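How to clear out a junk drawer fast
By Jacobus Baloyi | May
233 shares | 12 comments

Dump it all on a towel. Dont sort yet.

1. Toss the obvious. Dead pens, dried glue, old receipts, soy sauce packets.

2. Test batteries. Weak ones go in a bag for drop-off, not the trash.

3. Everything left that belongs in another room goes in one bin. Gray, tall sides, whatever you have. Walk it around the house once, at teh end.
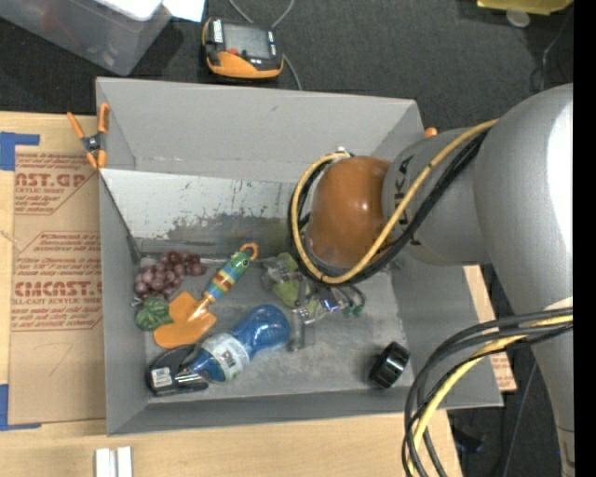
4. Wipe drawer, put back only what you used this month. Done.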